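Speaker notes: Gathering demonstrations for two-arm handling
Skiscombe workshop, February. Slot is after the coffee break.

Opening. Say who I am, say the talk covers collection only. Training and evaluation are in the Minetti talk later in the afternoon, so send those questions there.

Start with the number. The Clirketti set has 400 episodes in its first release. We recorded 1000. Give people a moment to do the subtraction, then explain that most of the loss came from labelling faults and very little from dropped objects. Dropped objects are kept if the operator recovers and finishes the task.

Define an episode. Arms at the start pose, operator presses record, task is carried out, arms go back to the start pose, operator presses stop. Anything without both start poses is thrown out by script before a person looks at it.

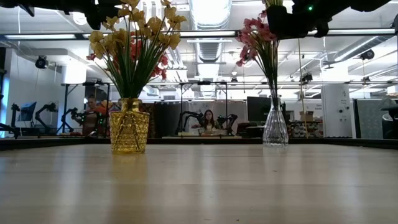
Choice of objects is where I want to spend the most time. We began with blocks and cups, and the policy learned blocks and cups. The second round moved to household things with awkward outlines. Flower arranging is a good case: the amber vase is translucent with a raised diamond pattern, the other is clear and fluted, and both put depth readings in doubt. Point out the reflections on the tabletop as well, as the same streaks turn up in the depth map as holes. Artificial flowers keep their shape from one session to the next, so a stem position in the notes still means something a week later. Thin stems crossing inside a vase are hard to segment and we don't try. The label is on the bunch.

Instructions to operators. Keep these short on the slide. One sentence per task, no mention of which arm to use. When we did name the arm, operators made strange reaches to comply and the policy copied them. Sowa, our annotation tool, stores the sentence with the episode and locks it at the first frame.

Variation. Object positions are changed after every 2 episodes. More often than that and the operators lose pace; less often and the model memorises the table. We have not tested this properly. Say so.

Rejected material. Show the table of causes. The largest single entry is 77 episodes with clock drift between the wrist and fixed views. Fixed now by restarting the recorder at each operator change. If asked why we didn't resample: we tried, and contact events ended up in the wrong place.

Background activity. Other stations run during recording and people are in view. We leave them in. Masking was tried on one batch and made no difference to grasp success, and it added a day of processing.

Skip the storage slide if past the half-hour mark.

Last slide is the file layout. Leave it up during questions.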